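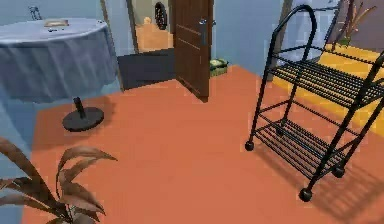

机器人社活动例会记录
2019年10月27日,实训楼二楼小教室
记录:我(这学期的轮值记录员,字丑所以直接打字)

先说一句,上次的记录有人反映太干,看完不知道大家到底吵了什么。那这次我就放开写了,啰嗦的地方请自行跳过。

一、上次留下来的事

九月份定的三件事,两件办完了,一件没动。办完的是:仿真环境统一换成Flernus,社里机器都装好了;报名表交了,Trirnport杯今年我们报的是“室内服务”组,队名还是用Wovden,没人想出更好的(有人提议叫“别撞墙”,四票赞成,没过)。没动的那件是整理旧代码仓库,大家互相看了一圈,然后继续往下开会。我把它原封不动抄到这次的待办里。

二、客厅场景的进度

场景组讲得最久。比赛的规则书写得很松,只说“住宅内、有家具、至少一道门”,所以我们自己搭的练习房间得尽量给小车找麻烦。现在这一版里有铺了桌布的圆桌,桌布垂得快到地面,有开着的木门和门口那块深色垫子,还有一辆黑色的金属小推车,后面是黄色的长沙发或长凳。墙是浅蓝的,地面是橙色的,颜色我个人很喜欢!不过导航组的同学表示颜色跟他们没关系。

讨论集中在这几处:

圆桌。桌布底下是一根黑色立柱加一个圆底盘,激光打在布上,就会把整张桌子当成一个大圆墩子。导航组觉得这样挺好,绕开就行。感知组不同意,说比赛里万一要求去捡桌子底下的东西怎么办。争了好一阵,最后决定两种都留:默认当成实心障碍,另外写一个“靠近看一眼”的模式,什么时候开由任务层来管。布料的物理先不做,太吃显卡,我们那台老机器一跑就呼呼响。

推车。这个是我最头疼的。架子都是一根一根的细黑杆,上下两层,点云出来稀稀拉拉的,地图上经常只剩轮子那几个点,于是规划器很自信地从中间穿过去了。另外它在地上投下来的影子也是一条一条的,识别那边拿影子当过障碍,绕了好大一圈。有人提议给推车套一个看不见的方盒子做碰撞体,大家都觉得省事,但是指导老师问了一句:比赛的时候谁给你套?于是这条改成:碰撞体只在调试时用,正式测试一律关掉。影子的问题交给识别组,先多渲染几个光照角度再训一轮。

门。导航组想要门能随机开合,场景组说可以,下周给。门把手暂时是摆设,我们的臂够不够得着还没算过,今天不讨论。

垫子。要不要算可通行?代价地图里暂定“能走,减速”。真车的轮子小,碰到厚一点的边会卡,大家对去年那次都还有阴影,我就不展开了。

绿盒子。门右边靠墙那个绿色小盒子是找物任务的目标,贴着墙根,位置有点刁。新来的同学说太难,老同学说就要这么难。保留。

左下角的盆栽。叶子又长又尖,从我们现在这个视角看过去正好挡一块。识别组想删,我投了反对票,谁家里还没盆植物呢。最后不删,渲染的时候多换几个机位。

三、测试结果

上周末在这个场景里一共跑了61次,每次随机换起点。具体数据在共享表格第二页,我只记结论:只要路线不经过推车旁边,表现都还可以;一经过就开始犹豫,原地左右扭,像找不到教室的新生。训练用的渲染图目前有1,835张,识别组说远远不够,希望每个人回去都帮忙挂机渲染一晚上。我答应了,室友还没答应。

四、钱和设备

Öztürkmen那边回了邮件,愿意借给我们一套底盘用到比赛结束,条件是赛后写一篇使用心得,再在海报上放他们的标志。全体同意。心得谁来写没有定下来,会场突然安静,指导老师说到时候抽签。备用电池还要再买2块,走社团经费,发票记得开学校抬头,上回有一张开错了,重开跑了好几趟。

五、待办

场景组:门随机开合;多摆几种推车的朝向;给盆栽换机位。
导航组:桌子的两种模式;垫子减速参数实测一遍。
识别组:影子那一轮训练,训完把前后对比贴到群里,别只说“好多了”。
全体:挂机渲染;整理旧代码仓库(是的,又来了)。
我:发记录,订下次的教室,顺便问问那台投影仪还能不能修。

六、其他

有同学问能不能把仿真画面做成社团招新海报的背景,大家觉得可以,但是要先把分辨率调高再渲一张。还有人问沙发能不能给小车“坐”,这条我记下来只是因为他坚持要我记。

下次开会还是老时间,带电脑,带充电器,插座不够,先到先得。记录有写错的地方请在群里直接说,我来改。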